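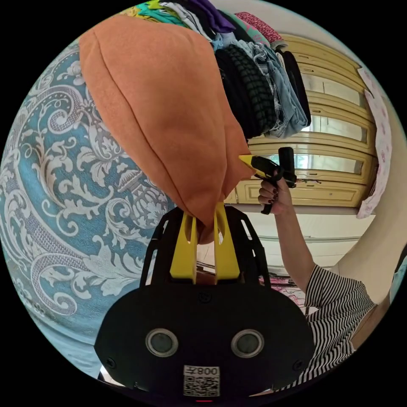
No. 132

Oct 16, 2008

My cousin Bushra Rizvi has changed her name in the family book, and my aunt wrote it herself, with the good pen. I was in Ovbridge for this and I did not know where to look, so I looked at the tea.

In February my aunt still used the old name on the telephone. She said it is a habit of the mouth. Bushra corrected her each time, very politely, and I think this politeness cost her a lot.

Mehwish Mirani asked me which words she should use. I told her, ask Bushra.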